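Search this list Search

Subject: Re: [home-hemo] bleach day and those test strips

Hi everyone, and hello especially to the two new folks who joined in August – I hope you've had time to settle in. I meant to answer this last night, but I was on the machine until late and by the time I had the lines cleared away I was good for nothing but toast.

The message I'm replying to said:

> Hello all. My wife and I are new to doing treatments at home and
> we are still learning the water side of things. Our unit's nurse
> went over the chlorine test with us twice but I come away less
> sure each time. We test after the first carbon tank before every
> treatment. Twice this month the strip looked faintly pink and then
> on the repeat it looked clear. Do you go ahead when that happens?
> Also, how do you all keep your records? Ours is a spiral notebook
> and it already has coffee on it.

First, welcome, and please don't feel bad about being less sure each time. I have 67 pages of water log behind me and I still read the strip bottle label like it's a new novel.

On the faint pink: I don't go ahead on my own say-so, and I'd ask you not to either. What our training nurse had us do is run the water a full 15 minutes before taking the sample, use a fresh strip, and have the second person in the house read it without being told what the first one saw. If the two of us disagree, we call the on-call line before anybody gets needled. I have called at five in the morning and they were perfectly nice about it. Your unit may want it done another way, so ask them to write their version down for you. I taped ours inside the cabinet door.

Also check the date you opened the bottle. Mine lives in the laundry room, where it gets steamy, and I once had a batch that went blotchy well before the printed date. Since then I keep it on the hall shelf with the cap screwed down tight, and I write the opening date on the lid in marker.

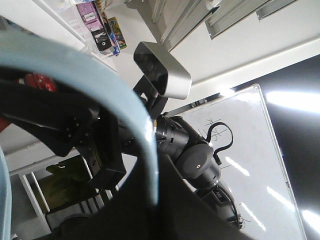
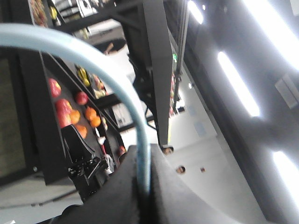
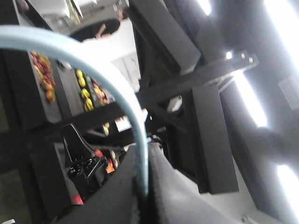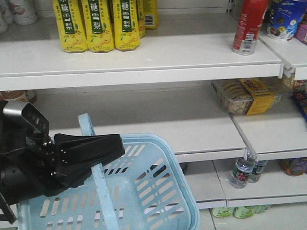

Photos: Istari

Now, records. I started with a notebook too (mine had soup on it, so you're in good company). I moved to a three-ring binder with one sheet per treatment, and down the side I put the time, the reading after the first tank, the reading after the second tank, and both sets of initials. Some people on the list use Planetel's log sheets, and I tried those for a while, but the boxes are too small for my handwriting and I kept running into the margin. The Ilimon binder has bigger boxes and a pocket in the back for the lab slips. Either one is fine as long as your unit can read it.

One other thing you didn't ask, but I wish I'd done it from the start. Write down the gallons from your water meter when the carbon tanks are changed. We went 800 gallons between two checks one spring before I noticed I hadn't been writing it in, and the technician had to work backward from the water bill. He was patient, but I felt like I was nine years old and had lost my homework.

As for bleach day, we do ours in the morning so there's plenty of time for the rinse and the residual test afterward. Those are different strips from the ones you use on the incoming water, and the bottles look alike – I put a rubber band around one. If the residual strip shows anything at all, we rinse again and test again, and my husband finds something to fix in the garage until I'm in a better mood.

Do write back and say how the next few readings go. And if anyone has the old Amato handout on carbon tanks, the one with the large print, I'd love a copy, mine has gone missing somewhere between here and the clinic.

Warm wishes from a very full kitchen table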